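I got to the Puden Street laundromat a little after 7 in the morning, and the owner had already been there for two hours. She doesn't want her name in this (she was very firm on that, and then talked to me until lunchtime). Her shop is called Resten, and it's the last coin laundry on the east side of Farquharson.

"People think I sell clean clothes," she told me over coffee from the machine by the door. "I sell an hour of sitting down!"

She bought the place from a cousin who wanted out. The water heater died the first winter, and the repair took everything she'd put aside for new dryers. I asked if she ever thought of quitting and she laughed so hard she had to put the cup down.

"Every August. It's 100 degrees in here by noon, and everybody comes in with beach towels full of sand. Then it cools off and I forget."

What I really wanted to hear about was the clothing swap, which is how I first found her. Twice a year she pushes the folding tables together and people bring whatever they don't wear. The last one took in 1,415 pieces, and she knows that because she wrote every one of them down in a school notebook, which she went and got for me.
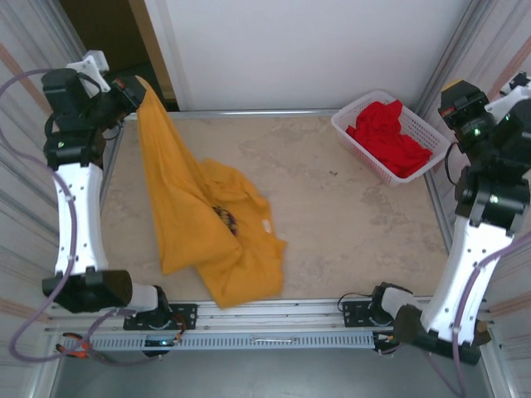

Yellow and red, with a pink basket alongside.

"The bright stuff goes first," she said. "I used to put all the navy and gray up front because I figured people were shy. They aren't shy. They want the orange sweater."

The leftovers, 554 pieces last time, went to the church in Erkel, where they run a winter closet. She drove them over herself in four trips, with the back seat folded down and the radio busted. A few customers have offered a van for the next one and she's thinking about it, but she likes the drive. 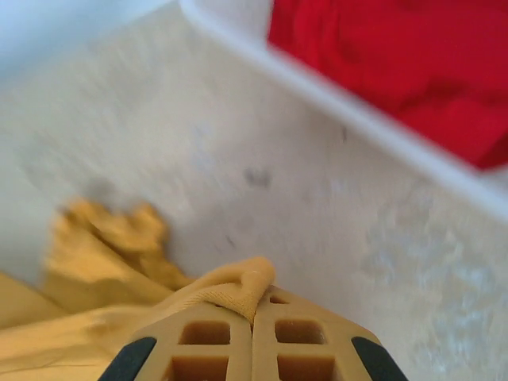

We got to talking about stains after that, because how could I not ask? She's a cold water person. Cold water, a little dish soap, and leave it alone while you go do something else. "Hot water on blood, I could cry," she said. Grass she treats with white vinegar. Ballpoint ink she sends to the dry cleaner and wishes you luck.

The rent goes up next year, by $2,000, and she's still working out how to cover it. Raising the wash price by a quarter would get her partway. She hates the idea, so for now she's opening an hour earlier to catch the hospital shift. I told her I'd bring my comforter in, and she told me to use the big machine on the end and not to overfill it.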